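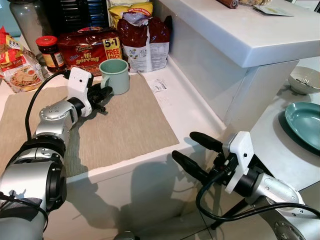 Search this site Search

Friday, August 18, 2023 - Hi all, Urmila Chaturvedi here with news from Stitar! Our Flalasness two-arm kitchen cell now has its own written care routine, free to anyone running one.

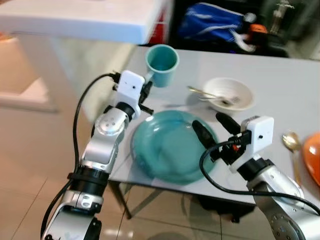

Both Flalasness arms at the table, with the cable loops showing.

I check those loops first (my favorite job, oddly), then wipe the fingers and tighten the wrist bolts every 60 hours. 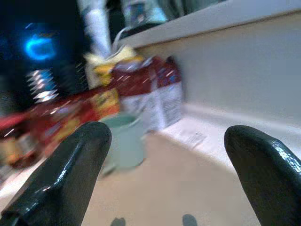

After that I run the grip test 400 times - yes, I bring a book - and log every miss in Tivutell.

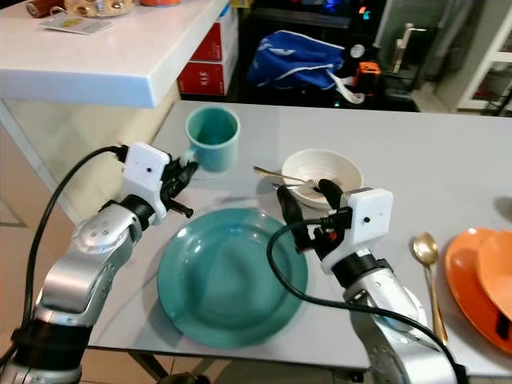
Photo: Urmila Chaturvedi

Spare fingers come from Charvát, and we'll have a repair day in November. Write to me at Stitar if you'd like a spot!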